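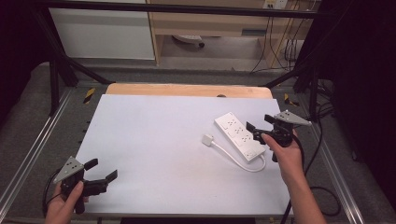

The Zavley bench began as an attempt to find out how much two-handed manipulation data could be gathered in a shared workshop, by people who had other things to get on with, using parts that most such workshops either own already or can buy without a long conversation about money. We built it at Sundine, where we rent a bay by the month, and it changed shape a good many times before it settled. The arrangement reported in this section is the fourth, and we think of it as the first that a newcomer could use without one of us standing at their elbow. An operator holds one gripper in each hand and does the task directly, with no arm in between, and what is recorded is later used to train the Quinlan policy described in Section 5. In Figure 3 the object is a white power strip with three sockets, lying diagonally on the right half of the board, with its cord curving back across the board towards the plug; the right-hand gripper is close to the far end of the strip while the left is still over the near left corner. We have come to like the power strip very much as a task object. It has a stiff part and a floppy part, and the two have to be thought about together, so that an operator who attends only to the strip soon finds the cord in the way.

4.1 The table and what stands around it

The table is a plain wooden one, and we put a white rectangular board over most of the top. Our first three arrangements used the bare wood, and we were slow to give it up because it looked so much nicer. The trouble was that the grain gave the policy something to hold on to. When we moved the table to the other end of the bay for a fortnight in May, and turned it round in the process, success on the cord tasks fell noticeably, and we spent longer than we care to admit looking for a loose connector before somebody thought of the wood. With the board in place the policy no longer seems to mind which way round the table goes. A white object on a white board is of course a harder thing to see than a dark one, and we kept several white objects in the set for that reason, the power strip among them.

Around the table stands a dark metal frame of vertical posts and horizontal rails, with diagonal braces. We had hoped to do without the braces, and for the first two arrangements we did. The frame felt perfectly solid to the hand. Once we began comparing recordings made at different hours, however, we could tell quite easily which had been made while the pillar drill in the next bay was running, and after adding the braces we could not. Anybody repeating the build in a workshop with heavy machines nearby would do well to fit them from the start. They cost very little, and the only awkward part is getting the angles to match when the floor is not level, which ours is not.

The curtains at the sides are there to settle the light. Sundine has a tall window on its western wall, and in the late afternoon the sun used to cross the board in a bright stripe that moved steadily through a session. We tried tracing paper on the glass first, which the other tenants did not enjoy. Dark curtains beside the frame did the job better and can be pulled back whenever the bay is wanted for something else. The yellow-and-black tape on the floor was a later addition. We would recommend a bright tape over a discreet one, having tried both.

4.2 Holding the grippers

Each gripper is black, has two fingers and is held in the hand, with a grey triangular plate mounted on top. A black cable trails from each. We did consider doing away with the cables, and a wireless pair was built and used for a short while, but batteries in a shared workshop have a way of being borrowed, and a session that ends early because of a flat cell is a session whose operator may not come back. The cables stayed. Operators told us that they noticed the pull of them for the first ten minutes or so and then forgot, and our own experience was much the same.

The question of how far the cable should be left slack took us some time. Too little and the wrist is held back at the far side of the board, too much and it drifts into the work and has to be flicked away, and those flicks end up in the recordings, where the policy learns them faithfully. We asked each operator to reach to all four corners of the board with both hands before starting, and to adjust the slack until the reach was comfortable and the cable stayed clear of the object. It takes less than a minute. We did not fix a length in the instructions, as our operators differ a good deal in height and several prefer to sit.

There was also the matter of which hand goes first. Our early instructions said nothing about it, and the recordings were a pleasant muddle, with some people steadying the strip on the left before gathering the cord and others doing precisely the reverse. We wondered whether to impose an order. In the end we left people to it and asked only that both grippers be raised clear of the board and held still for a breath at the start and finish of each demonstration. That small pause made the recordings far easier to divide up afterwards, and we were sorry not to have thought of it sooner.

4.3 What was collected

The resulting collection, which we call Druvia, holds 3,886 demonstrations from 61 operators, all of them members of the workshop or their friends and relations. The tasks cover 10 household objects. A further 681 demonstrations were recorded and then set aside, mostly where an operator had stopped part of the way through to ask a question, or where a gripper had been put down and picked up again. We kept these in a separate folder and have not used them for training in this paper, although we suspect there is something to be learned from them about how people recover from a bad start.

We were fairly gentle in what we accepted. A demonstration in which the cord slipped and had to be picked up a second time was kept, provided the operator carried on to the end. One of us argued at the time for a cleaner set, and Section 6.2 reports the comparison made to settle the disagreement, with the policy trained once on everything in the collection and once on the tidy demonstrations alone. The slips proved useful for the cord tasks and made little difference to the rest.

4.4 Notes for anyone building another

The bench was put up over a number of evenings, and nearly all the delay came from the frame, which we assembled, took apart to get it past a storage rack, and assembled again. We would now build it in place. We would also fit the curtains before setting any exposure, having done it the other way about and been obliged to start over. The board should be fixed down at the corners nearest the operator, where the forearms rest, or it creeps during a long session without anybody feeling it move. We used thin double-sided tape, replaced whenever the bench was cleaned, and checked the board against pencil marks on the table edge at the beginning of each evening. The marks from the third arrangement are still there as well, and one operator lined the board up with those by mistake; the recordings affected are listed in the appendix and were left in.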